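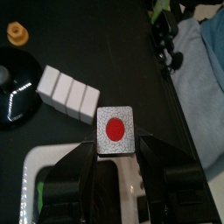

Spielessen wieder sortieren – wie macht ihr das?

Britta Schmieder
Ihr Lieben, bei uns liegt das ganze Kaufladenzeug durcheinander, Brotscheiben zwischen Gemüse und Geschirr. Nach Marken ordnen (Duritz, Prilach) hat leider gar nicht geklappt. Habt ihr Ideen?

Amna Tanoli
Bei uns kommt alles Flache zusammen, also Speck und Käse.

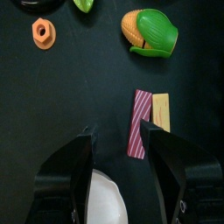 Teller und Schüsseln haben ein eigenes Fach – das schafft sogar unser Jüngster, wenn er abends noch mag.

Younes Belhaj
Einfach alles in den Einkaufskorb, fertig!
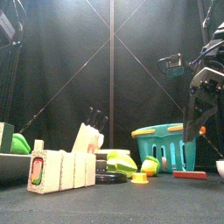 Türkiser Korb mit gelben Henkeln, links das Spielbrot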